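# How does a basket stay together without any glue?

Oct 21, 2020

I've got a basket on my kitchen table as I write this. It has been a bread basket, a sock basket and (for one very long weekend) a hat. You've probably got one somewhere at home too, so if you're allowed, go and fetch it before you read any further. It's much more fun with one on your lap!

Got it? Give it a gentle squeeze. It bends a little and then springs back. Now turn it over and hunt for glue, or nails, or screws. On most woven baskets you won't find any at all. So what's holding it together?

## Over, under, over, under

The answer is friction, which is a word for the way things grip when they rub against each other. Try rubbing your palms together hard. Feel how they drag? The strands in a basket are doing that to each other all the time, in hundreds of little places.

A basket has two sorts of strand. The first sort are called **stakes**. They start at the bottom and stick up like the ribs of an umbrella. The second sort are called **weavers**, and they travel round and round. A weaver goes in front of one stake, behind the next, in front of the one after that, and so on until you're dizzy. On the next row you do it the other way about, so wherever the last weaver went in front, this one goes behind. Each strand is being pushed forwards by one neighbour and backwards by the next, and it can't wriggle out.

The first time I tried it I used the same pattern on every row by mistake, and the whole thing slid off like a jumper coming over somebody's head. My teacher, Shakuntala Thakur, laughed so much she had to put her tea down. Then she showed me how to start again.

## What is wicker, anyway?

I used to think wicker was a plant. I imagined big wicker bushes! But wicker is the name for the *weaving*, and you can do it with lots of different bendy things. Willow is one. It grows in long thin shoots called rods, and people cut them in winter when the leaves have dropped. Rattan is another, and that's a climbing palm from hot, rainy forests. You can use rushes and straw too, and some baskets are even woven from paper that's been twisted up tight.

Dry willow snaps if you bend it, a bit like uncooked spaghetti. So basket makers soak it first. Water gets into the rod and makes it soft enough to fold round a corner. When it dries, it goes stiff again in its new shape. The first rods I ever soaked went in the bath, and I was not popular at bath time.

## The fat bit round the top

Now run your finger along the top edge of your basket. That's the rim, and it has the hardest job. When you pick a basket up, that's usually where you grab it. It gets knocked on door frames and leaned on by cats.

So makers often build it thicker than the rest. One way is to take a bundle and wrap another strand round and round it, very tightly, until it looks like a piece of rope. My basket has one of those, and the walls underneath are much thinner and flatter.
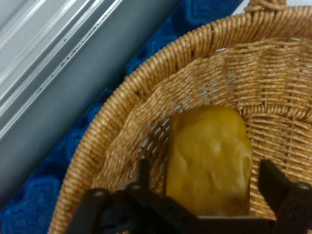

A strong rim also keeps the basket round. Without it the walls would flop outwards, and before long you'd have something more like a plate. Devendra Joshi, who has the stall next to Shakuntala's in July, ties his rims so tightly that he lets children try to squash them. I tried as well, and I'm a grown-up, and I couldn't.

You might find a small loop on the rim of yours. Loops can be handles, or they can be for hanging the basket on a hook.

## Why bother with the gaps?

Hold your basket up to a window and look for tiny specks of light. Weaving nearly always leaves a few gaps, and some rows come out looser than others. They're useful! Air can get through, so fruit and vegetables don't sit in a damp puddle of their own making. They're rubbish if you want to carry soup.

## Have a go with paper

Cut some strips of paper in two colours. Lay one colour side by side and tape down the ends. Those are your stakes. Now take a strip of the other colour and go over, under, over, under, all the way across. Push it up snugly, then do the next one the opposite way. When you've filled the space, lift it by one corner and give it a little shake.

If it falls to bits, check your second row. Mine was wrong too.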